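Textile Bench Notebook, Notedton workroom
Entry date: Jan 21, 2025
Entered by: Raymonde Zacharias
Subject: Folding procedure for white cotton T-shirts, second revision

Purpose. The procedure issued in November has been in use long enough to show where it is unclear. The present entry records the changes agreed at the bench and the points still open. It applies to plain white cotton shirts with short sleeves. Colored and printed stock remains under the earlier sheet.

Stock. Shirts are drawn from the Tufa carton, 100 percent cotton, no pocket. Any shirt with a pulled seam goes back in the carton with a paper tag at the hem. Small specks and marks on the cloth are to be noted in the margin of the log, but they do not remove a shirt from use. Please do not treat marks with the Vorkard spray at the bench. It leaves a stiff patch that affects the fold.

Starting position. The November sheet said only "lay the shirt flat." Colleagues took this in different ways. The revised wording is as follows: the shirt may be laid sideways on the table, with the shoulder line drawn out straight before any sleeve is moved. Sleeves are left where they fall until the shoulder line is straight. A sleeve hanging over the table edge is acceptable at this stage. 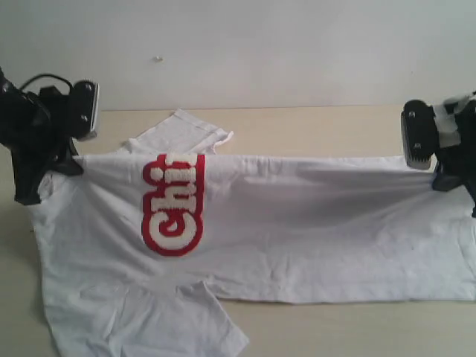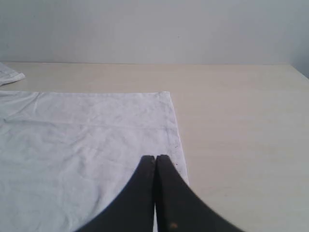
Smoothing. Wrinkles are to be worked outward from the center of the cloth toward the nearest free edge, with the flat of the hand. Shallow creases may stay. A raised ridge running at an angle across the cloth should be taken out before the next fold, as it will carry through every layer and throw the corners off. Last week I left one in on purpose and the finished edges were out by the width of a finger.

Folding. Sleeves in first, then the sides, then hem to collar. The hem is not to be used as a guide for straightness. On the Tufa shirts it is often sewn slightly off, and the table edge is the better reference.

Pressing is no longer part of the procedure. Shirts washed for the bench should be dried fully and stored flat on the Zindex shelf, no more than 10 to a stack. The lower stacks had reached 14, and the bottom shirts came out with set creases that could not be smoothed by hand.

Open points.
The limit for rework. I propose 4 attempts on one shirt, after which it is shaken out and set aside until the next session.
Whether thin cloths such as tea towels should have their own sheet. My view is that they should, given that the sleeve steps do not apply.
Wording for inside-out shirts. None at present.

Comments may be written on the facing page and initialed. The November sheet should be taken down from the board once the revised copy is posted. R.Z.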